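A visit to the Gella workshop in Skastine
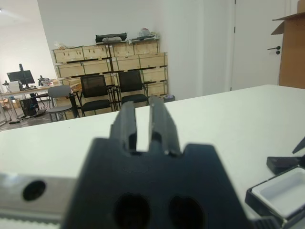
White table in the main room, with the crate shelves at the back wall.

In March I had the chance to visit the open day of Gella, a small workshop in Skastine. I went there for one thing mainly. A colleague had told me about their shelves, and I have been planning storage for our own room for a long time already.

The shelves are built from light plywood crates, stacked in four rows against the white wall. I expected something more complicated. The woman who guided our group explained that they bought the first crates from Cutden and later made the others after the same pattern. Each crate can be lifted out and carried to the table, and in the evening it goes back to its place. They keep a list with 644 numbers for all the parts in the house, and the list is printed on paper, which I liked very much.

Somebody asked about the weight. One crate can hold up to 100 pounds, but they never fill it so much, for the sake of the back of the person who must lift it.

The tables are white and matte. I asked if this is not a problem with dirt, and the answer was yes, it is a problem, they clean them every day at 7 in the evening. But small black parts are easy to find on such a surface, and for them this is more important. At home I have a dark table and I lose screws on it all the time, so I understood this well.

After the tour there was coffee and a short talk about the building, which belonged before to the Subramaniam printing company. The floor in the hall is still the old one. The talk was a little long for me - I wanted to go back and measure the crates. In the end I was allowed to do it, and I wrote the sizes on the back of my ticket.

The next open day is planned for the fall. Entrance is free, but you should write to them before you come, and the parking is on the other side of the street.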